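Jobs > Parks and Trails > Seasonal and Term Positions

Trail Mapping Assistant (term position), Wunurell State Forest

Wunurell State Forest is hiring one Trail Mapping Assistant to help redo the public maps for the forest. The current set was drawn at different times by different people, and the sheets do not agree with each other. Several trails have been rerouted, two parking areas have moved, and the winter sheet still shows a bridge on Geraghty Brook that was taken out.

The position runs for 37 weeks and is based at the Bravley field office. It is a full-time job with some weekend work during the summer season. A state vehicle is provided for field days. You will need to get yourself to the office.

What the work is

You will walk every marked trail in the forest with a GPS receiver and record the route, junctions, blazes, gates, stream crossings, overlooks and camping areas. The trail log lists 279 junctions and every one of them has to be visited. Many can be reached on a day walk. The north block is steep and slow, and a few loops there will take two days with a night at the Stirex lean-to.

Back at the office you will clean up the tracks, compare them with the old sheets, and write short notes on anything that has changed. Bernadette Moriarty runs the mapping work and will check your first few batches with you. After that you will mostly set your own order of work, weather permitting.

Winter routes are recorded separately. Some summer trails are closed to skiers and some ski routes cross wetland that can't be walked in August, so expect to cover parts of the forest twice. Snowshoes are supplied.
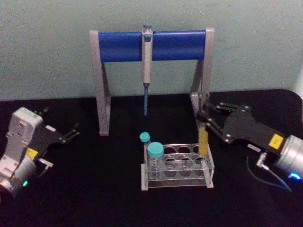
The finished set will be a summer map and a winter map for each block, plus a campground map with site numbers. Layout is done by a contractor, but you will proofread each draft against your own field notes before it goes to the printer. Please be ready for a lot of proofreading in the last two months.

What we are looking for

- Able to hike up to 11 miles in a day on rough ground, carrying your own gear
- Comfortable working alone and keeping to a check-in schedule by radio
- Some experience with GPS units and any common mapping software
- Careful, readable notes
- Valid driver's license

A degree is not required. Experience on a trail crew, in surveying, or as a seasonal ranger counts just as much. First aid certification is useful - if you don't have it, we will pay for the course before your first field day.

How to apply

Send a resume, the names of two references, and one page of writing about a trail you know well. The page should be clear enough that a stranger could follow the trail from it. A sketch map is welcome but drawing skill will not be judged. Applications go to Brendan Lenihan at the Bravley field office, by mail or in person, and must reach us by Nov 20, 2023.

Interviews will be held at the office and include a short walk with a map and compass. We will contact everyone who applies, whether or not they are called in.

Comments (4)

Iresha Fakir
Is housing available? I would be moving from out of state.

Bravley Field Office
Iresha, there is a bunk room at the maintenance yard from spring to fall. It is shared and has a kitchen. Nothing in winter, sorry.

Oluf Fogh
Please fix the yellow loop by the reservoir. The map has it going left at the old mill foundation and the blazes go right. I've met lost people there more than once.

Tolera Bogale
Can the one page be about a trail in another state, or does it have to be Wunurell?

Contact: Bravley Field Office, Wunurell State Forest | Copyright Wunurell State Forest | Back to top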